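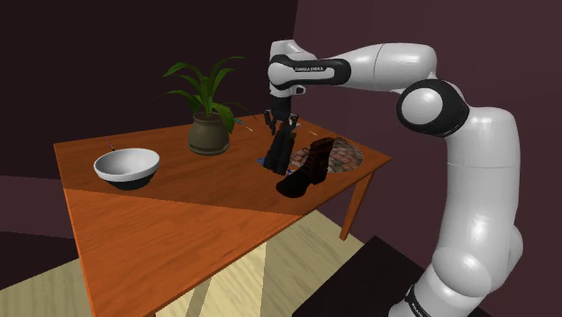 The Boot Incident, and What We Changed

Those of you who read the September newsletter will remember that we were feeling pretty good about ourselves. The tabletop pick-and-place policy had just passed its acceptance run in simulation, Shireen Venter had brought in a cake, and I wrote a paragraph containing the phrase "ready for the bench." I would like to withdraw that paragraph. The cake can stand.

For anyone new to the group, the Tirnberg project trains one Franka arm to move household things around a table on request. Most of the training happens in simulation, on a build we call Virkside. A table gets dressed with whatever the object sampler feels like (a bowl, a plant, footwear, the odd stick) and the arm is asked to pick up one thing and put it somewhere else. When a policy does well enough in Virkside it gets promoted to the real arm in the back lab, which has one table, one emergency stop button, and a small supply of mugs with the handles glued back on.

The policy was promoted. On its second morning on the bench it was asked to lift a tall boot by the top of the shaft and set it down a little to the left. It came down over the boot, fingers straight, very composed, and kept coming down. It pushed the shaft into a fold, pushed the fold into the sole, and was still pushing when the arm's own force limit tripped and everything locked up. Refilwe Lekota hit the stop a moment later, on principle. The boot was hers, on loan. She has been gracious about it in a way that I find harder to take than shouting.

No person was hurt or within reach. The arm was fine after a check. One fingertip pad was replaced. The full incident report is on the group drive, dated January 22, 2020, and it is worth your time even if you never go near the back lab. What follows is the short form.

What happened, according to the logs

The first guess was calibration. It is always the first guess, and we lost most of a day to it. Dumisani Botha remeasured the table height three times and got the same answer three times, which he seemed to take personally. The camera mount was where it should be. The tool offset was right.

The second guess was that the policy had simply not seen enough boots. This was a popular theory because the cure is easy and can be run overnight while everybody is asleep. So Zinhle Du Plessis went back through the Virkside training logs to see how many boots it had met. It had met plenty. Of the 3905 episodes in the final training batch, 676 involved a boot as the target, and the recorded success rate on those was excellent. Suspiciously excellent, in her words, and she wrote that on the whiteboard and underlined it before going to get lunch.

After lunch she did what we should have done before the cake and replayed the boot episodes at quarter speed, with the collision shapes turned on.

You may know that a simulated object has two bodies. One is the pretty one, with the leather texture and the laces. The other is the plain one that the physics engine uses to decide what is touching what. In Virkside the two are supposed to match closely enough that no one has to think about it. For the ankle boots they did. For the tall upright boot, the plain body stopped well short of the top. Somebody's conversion script had trimmed it. The upper part of the shaft was, for all physical purposes, air.

So the arm had learned, quite reasonably, that the top of a tall boot is something you pass through. It would drop its fingers straight down into the shaft until they met the part that existed, close on that, and lift. The success check only asked whether the boot had left the table and arrived at the target. It had. Full marks, 676 times, less a handful that Zinhle thinks failed for unrelated reasons.

On the bench the top of the boot exists. The policy did not know what to make of this and carried on.

How it got past us

Three places, none of them flattering.

The asset went in without a collision check. We had a check. It was a script written by Dumisani Swanepoel during his first month here, and it compared the bounding boxes of the two bodies and complained if they disagreed. It was switched off in the summer because it complained about the potted plants. Leaves are hard, and the plain body for a plant is basically the pot and a lump, so every plant threw a warning, and there were a lot of plants. The person who switched it off left a comment in the code saying "temporary." That person was me.

Then there's the success check, which looked at where the object ended up and paid no attention to how it got there. An arm can do some very strange things on the way to a correct answer. Refilwe has been saying this at group meetings for a year, and the minutes will show that we nodded.

And the acceptance run. We watched thirty episodes by eye before signing off, as the procedure says. I went back and looked at them. Four had the tall boot in them, and in all four you can see the fingertips sink into the top of the shaft if you know to look. They're black fingers going into a nearly black boot, from a camera angle across the table, at full speed, and we were mostly watching to see whether it knocked the bowl over. It did not knock the bowl over. We were very pleased about the bowl.

What is different now

The collision check is back on, for everything, plants included. Swanepoel rewrote it so that it compares the two bodies slice by slice from the bottom up and reports where they part company. The plants have a list of their own with a wider tolerance, and every entry on that list has a name next to it, and the name has to belong to somebody who still works here. He ran the new version over the whole Skustard asset library, 2633 objects at last count, and found eleven more with the same missing top. Nine are tall and thin: two vases, an umbrella stand, a boot in another color, that kind of thing. The remaining two are lamps. If you have trained anything on a lamp since the fall, please come and talk to Zinhle before you get attached to the results.

The success check now fails any episode in which the fingers overlap with the visible shape of an object by more than a couple of millimeters. This has done terrible things to our numbers. The policy that was ready for the bench in September is, under the new scoring, not ready for much. Boots went from nearly perfect to a coin toss, and several items that had no fault in their collision shape dropped too, which is a separate conversation and probably next month's newsletter.

On the bench, every newly promoted policy now spends its first two days at reduced speed with the force limit turned well down. The old limit did its job, but it was set for protecting the arm, and by the time it tripped the boot had already had a bad morning. With the lower setting the arm stops at about the pressure of a firm handshake. It also stops for table vibrations, a heavy door, and once for Botha putting down his bag. We can live with that for two days at a time.

The operator's hand stays on the stop button during first runs. On it, please, and not near it. Refilwe's reaction time was good and it still came second. The laminated card by the button has been updated, and the old card, which had a coffee ring over the important line, has been retired.

A word on the Yu runs

A few of you have asked whether the Yu grasping runs are affected, as they borrow from the same library. Shireen went through them. The kitchen set is clean. The hallway set used both umbrella stands and has been pulled until it can be rerun, so if you were planning to cite the hallway results in anything with a deadline, now would be a good moment to plan something else. She has a table of which runs are safe and will send it to anyone who asks. It is color coded. Orange means ask her again.

She would also like me to say that rerunning takes time on the cluster, and that the person who has been holding the big nodes for "a quick test" since the holidays knows who they are.

Odds and ends

The replay tool with collision shapes turned on is now the default view for sign-off. It's ugly. Everything looks like it was carved out of soap. You get used to it, and you'd be surprised how quickly you stop missing the laces.

If you add an object to the library, watch the gripper touch it from above and from two sides before you commit it. Five minutes. Swanepoel has written up the steps with his usual thoroughness, and the part you need starts on page four.

The near-miss log is open to everybody, including students and visitors, and entries can be one line long. Looking back through it, there was a line from the week before the promotion that read "fingers look deep in boot?" with the question mark. It had no initials on it. Whoever you are, you were right, and I owe you lunch.

Refilwe's boot has been replaced from the equipment budget, under "consumables." The old one is on the shelf above the bench, folded more or less as the arm left it. Donations of tall boots in any size are welcome at the back lab. We can't promise to return them.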